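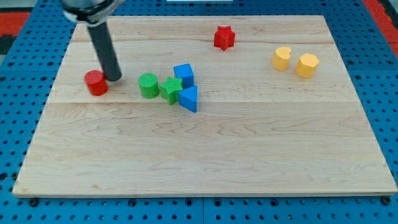 About Brenddale

Brenddale Furniture Repair is a workshop and small school in a former feed store at 1527 Lokard Street. We repair and refinish household furniture, and we teach people to do the same work at home. Most of what comes through the door is ordinary stuff: kitchen tables, dining chairs, dressers with drawers that stick, rocking chairs with a loose arm. We do take antiques, but if a piece is valuable enough that its finish should be left alone, we will tell you so and give you the name of a conservator.

How we started

Zaid Najjar opened the shop after working for several years in a cabinet factory. At first it was one room with a single bench, and he did chair repairs only. Imad Abu Hammour joined two years later and brought the refinishing side with him. He had learned it from his uncle, who stripped and finished church pews. When the tenant next door moved out we took down part of the wall, put in a proper spray room, and had space for a class for the first time.

The name comes from the road the first shop was on. We moved away from Brenddale Road a long time ago and kept the sign.

Repair work

Bring the piece in, or send us photos by email if it is too big to move. We look at the joints, the finish and any old repairs, then write you an estimate. Estimates are free. If we open something up and find more damage than we expected, we stop and call you before going on.

Chairs are usually ready in two to three weeks. Tables take longer, particularly extension tables, where the slides often need attention as well as the top. We use hide glue on older chairs so that they can be taken apart again by whoever repairs them next, and modern wood glue on most other things. Old repairs made with epoxy or long screws can be undone in most cases, but it is slow and the estimate will show that.

We do not do upholstery. For seats and cushions we send people to Haddadin Upholstery, two blocks west. They will pick up from our shop if both of us are working on the same chair, so you only need to make one trip.

We do not dip furniture in stripping tanks. Stripping is done by hand, on the bench.

Classes

Classes run in the evening and are limited to 8 students. No experience is needed for the first two.

Basic Chair Repair. Taking a loose chair apart, cleaning the joints, gluing and clamping. Bring your own chair. Four evenings.

Stripping and Refinishing. Small tables, stools and boxes. We cover scrapers, sanding, stains, oil and wiping varnish. Five evenings.

Drawers and Doors. Worn runners, loose bottoms, hinges that have pulled out. Students should have taken one of the other classes or be comfortable with a chisel and hand saw. Four evenings.

The new round of classes starts every October and again after the winter break. Tools, glue and finishes are included in the fee. Closed shoes are required, and long hair must be tied back at the machines. Students under 16 need an adult enrolled in the same class.

Open Bench

Anyone who has finished a class can rent bench space by the evening. Clamps and hand tools are shared. The table saw and planer are run by staff only, so please ask early in the evening if you need a board cut. Projects may be left on the rack for up to 24 days, with your name and phone number taped to them.

Elby Fund

Each year we set aside 40 repairs at no charge for households that could not otherwise pay for them. The fund is named after Elby, the dog who slept under the first bench. Requests can be made in person or by phone, and we do not ask for paperwork. Beds, tables and chairs come first.

Visiting

The front counter is open mornings and afternoons on weekdays. We close for lunch from noon to one. There is a loading door on the alley side with a bell, and we can help carry things in. Parking in front is limited to half an hour, but the lot behind the building is free for customers.

Page last updated 2025-12-08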